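Subject: Re: [paving] Herringbone in shared courtyards, joint sand and edge restraint
Date: 26 Mar 2025

On the Murnton courtyard, the earlier message asked:

> Has anyone got a block-paved court that takes cars every day? We are
> choosing between 45 and 90 degree herringbone for Alletti and the
> supplier (Felov) has no preference. Also unsure about the edge where
> the paving runs under a carport.

Answers in order.

1. Pattern. Either angle will carry cars. We used herringbone across the whole court, with no change of bond between the open area and the parking. Gray block throughout, with a low curb against the planting strip on the left.

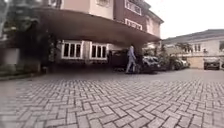 2. Joints. Keep them narrow and fill with dry sand. We topped up in December, 42 bags in total, then made 2 passes with the plate compactor. Wide joints let the blocks rotate under turning wheels, and the damage starts where cars swing in to park.

3. Under the carport. Rain does not wash the sand down there, so brush it in by hand - a stiff broom is enough. Carry the same bedding through. Do not stop the paving at the canopy line, and set the post footing before laying so the cuts can be made once. Jaiswal has a drawing of the detail, 4 sheets. 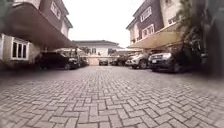

Murnton, court looking toward the white house, carport on the left.

I would go with 45 for Alletti if the cutting budget allows it.

Recent threads
Bedding sand grading
Re: Re: Weeds in joints, shaded side
Plate compactor mats
Curb haunching on clay
Older messages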